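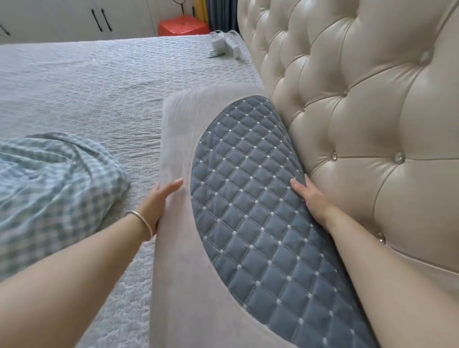 Tue 30 September

We got the flat! The call came while I was on the bus, and I had to press the phone into my ear and pretend to be calm about it, and then I got off two stops early because I couldn't sit still any longer. Second floor, Drusent Court, the one with the long hall and the kitchen that looks out over the allotments. Ours from the middle of next month.

I've been reading back through this diary to see when we started, and it was April, the week the landlord's letter came about selling up. I was so gloomy then! I'd forgotten the basement place with the shower in the kitchen, and the one by the ring road where you had to shout to hear each other with the window open. And the lovely one in Ivberg that went before we'd even got home to talk about it. I sulked over that for days. Drusent Court is better. The Ivberg one had no cupboards at all, I've decided.

The rent is 905 a month, a bit more than we said in the spring, but the heating is included and so is the water. I went through the sums again tonight at the table and it works, so long as we stop getting lunch out. The deposit is 700. The agency (Mihăilă, the green shopfront next to the chemist) wants it by Friday with the signed papers, and there's a separate form for the bike shed which I nearly missed because it was stuck to the back of the inventory.

Things I liked, so I remember them when we're up to our knees in boxes: the morning light in the back bedroom. The deep sill in the kitchen, wide enough for all the herbs. Real doors with proper handles. The woman downstairs was practising the cello when we went for the second viewing and I stood on the landing listening like a fool. There's a baker at the corner too, and the 289 goes from right outside, straight through to work with no changing at the station. That gives me half an hour more in bed every day!

Things to sort out: the bathroom window sticks. The hall needs a lamp. The little room is painted a sort of mustard and we're allowed to change it as long as we ask in writing, so I shall ask in writing. I must measure the gap beside the cooker, I wrote it on my hand and then washed my hands.

For the move itself I rang Skelulard, who did my sister's, and they can do the Thursday or the Saturday. I said Saturday. They'll lend us crates, so no begging for boxes behind the supermarket this time. I've already started on the books, which is silly with so long to go, but I couldn't settle to anything else after tea.

Toast and the last of the plum jam for supper. Must ring the gas people tomorrow and find out about the final reading, and take the library books back before they get packed.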